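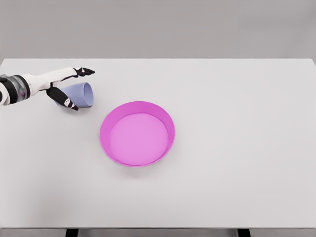
Programme Notes for Awkward Listeners: speaker notes

August 2026
By the music desk, Kekix

Opening

Wait for the coughing to settle. It won't, so start anyway.

Good evening. I've been asked to talk about how a composer's life gets into the programme note, and whether it should be let out again. I have written programme notes for a living, so I'm partly to blame for the thing I've come to complain about.

Ask for a show of hands: who reads the note before the music starts? Who reads it during the slow movement? (Pause. The second lot will be slower to admit it.)

The usual note

Read out the standard one. "Written at a time of great personal turmoil, the quartet opens in a mood of uneasy calm." I've used that sentence, or its cousin, more often than I'd like. It fits nearly any quartet. Composers were generally in turmoil, usually over rent.

The trouble is what it does to the ear. Tell a hall that the composer's brother was ill and every minor chord becomes a bedside. Leave it out and the same people hear a dance with a limp. I don't think either lot is wrong. One lot has been handed the answer on the way in, along with the ad for the interval sandwiches.

Play the first clip here. Say nothing beforehand. This is harder than it sounds.

The Awan evenings

We tried something at the Awan hall last October. It was a run of 4 concerts, all chamber music, and at 2 of them the notes were left on the seats as normal. At the others people got them on the way out. Across the run we sold 2,457 tickets, which the hall was kind enough to call encouraging.

The complaints were instructive. Several people said they hadn't known when the piece was sad. One gentleman wanted a refund on the grounds that he'd enjoyed something he later found out was by a composer he disliked. I kept that letter.

If they laugh, move on quickly. If they don't, skip to the next clip.

Radio does it better, sometimes

A good radio presenter gives you the life in small helpings and then gets out of the way. Floltier ran a late series like this, with a spoken introduction kept under 60 seconds. You got a street, a landlady, a missed train, and then the trio. No diagnosis. I listened to the lot while doing the ironing, and I still can't hear the slow movement of that trio without wanting to fold a shirt.

Second clip. Fade it before the repeat, or we'll be late for the bar.

What about superstition, letters, love affairs?

Someone will ask. My answer is that they're fine in a biography, where there's room for the composer to be dull as well. A note has one page and half of it is the sponsor. Squeeze a marriage into two lines and it comes out as plot.

Mention the Grasex recordings: the sleeve notes give the tempo markings, where the manuscript was found and who copied the parts. Dry as toast. I've read them twice.

Close

Play the last piece in full, lights down, no introduction. Notes are in a pile by the door. Take questions afterwards, and repeat each one into the microphone for the people at the back.

Recent items
Why the encore is always the short one
Page-turners: a modest appreciation
Awan hall: autumn chamber season
Listening to the Floltier archive in order

Contact Kekix | Copyright Kekix | Back to top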